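Dendstead Makers and Automation Board
Thread: Mobile arm for assisted living flat, how to divide the budget?

arvid_strand wrote:
Good evening to all. We are planning to buy one mobile base with an arm for a trial flat here in Dendstead, and before I sign anything I wish to hear other opinions. For now we have only the simulated flat, three views of it are here.

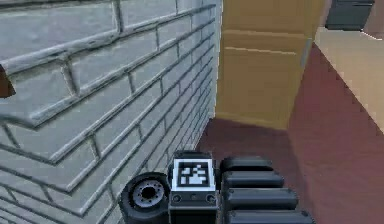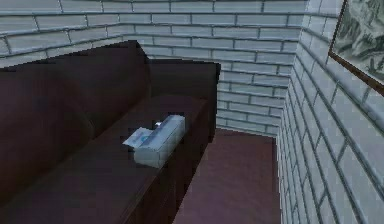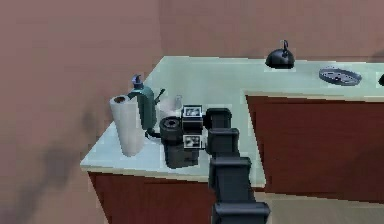 Category: Buying and Budgeting > Mobile manipulators

The money is 25 thousand pounds in total, and it must cover everything: machine, spare parts, delivery, and the first year of support. I have a quotation from Clikano for a used base with a Drelis arm. It takes 13 thousand of it. The other quotation is from Vukčević, for a new machine, and it leaves us almost nothing for the rest.

My questions are these:
Is it reasonable to buy used, when the seller gives a warranty of only three months?
How much would you keep aside for spare fingers, batteries and such?
Should we pay for more simulation work first, or is it better to have the real machine early?

We have the budget until November. After that the money goes back and I must apply again, which I would not like to do.

Regards,
Arvid Strand

pallet_jack wrote:
Buy the used one. You will break something in the first months whichever you choose, and I prefer to break the cheap one. Ask Clikano for the hours on the arm joints, in writing.

ygoodall wrote:
I do not agree with pallet_jack. We bought used two years ago and the price was good, but the support ended when the reseller lost his one technician. We then waited 8 weeks for a wrist motor and could not do anything with the machine in that time. Please put a price on that waiting also. If you have a person on salary who cannot work, the new machine is not so expensive any more.

For the spares, I would keep a fifth of the budget. Fingers and cables first, then the second battery.

Yvonne Goodall

arvid_strand wrote:
Thank you, Yvonne, this is useful. I did not ask who does the repairs at Clikano. I will write to them tomorrow morning.

Our person is half time, so the waiting would hurt us less than it hurt you, but I understand the point.

mortar_and_pestle wrote:
Can I ask about the flat itself? In the second view you have a narrow passage between the arm of the sofa and the wall. Have you measured if the base can go in there and also turn? The box with the sheet of paper or tissue coming out of it is on that armrest, so it may be that you want to reach it from the passage side. If the base is too wide you must reach from the front, and then you need a longer arm. That changes which machine you buy, so it should come before the discussion of used or new.

arvid_strand wrote:
The base would go in, by the data sheet. To turn, I am not sure. I have thought to drive in and come out backwards. We can also move the sofa in the real flat, it is not fixed to anything.

mortar_and_pestle wrote:
In a trial flat you can move the sofa. In the home of an old person you often cannot. I would leave it where it is and choose a machine for it.

pallet_jack wrote:
For one trial flat this is too strict, in my opinion. First learn if the idea is good at all, then worry about sofas.

ygoodall wrote:
The kitchen view worries me more than the sofa. The paper roll, the teal jug and the black canister are standing close together, and there is a clear glass further back. If the arm must take the glass from behind the others, you need good sensing at the wrist, and clear glass is hard for many depth cameras. Does the quotation include a wrist camera? Ours did not and we paid for it separately, with the bracket and the cable and a new calibration. It was not a small sum.

arvid_strand wrote:
It says "sensor package optional". I thought this was for the base only. So one more question for tomorrow.

About the simulation, nobody has answered yet. Our developer wants more time in it, and I am tempted, because she is already paid.

tbrandt_lab wrote:
Continue with it until the order is placed, but I would not spend new money there. We used the same kind of square printed tags that you have on the gripper, and in the simulator they were always read correctly. In the real kitchen the window light came onto them in the afternoon and we lost them. It needed matt paper and a second lamp, very cheap, but we only learned it with the real machine in the room.

pallet_jack wrote:
Agree with this. Matt paper, and print a few extra sets.

arvid_strand wrote:
I have now the reply from Clikano. Repairs are done by themselves, with two technicians. The wrist camera is not included, they will send a separate price. They can extend the warranty if we pay, and I have asked how much. The joint hours they did not mention, so I have asked again.

ygoodall wrote:
If they do not give the hours the second time, I would go to Vukčević and ask if they have a demonstration unit to sell. Sometimes there is one at the end of the season.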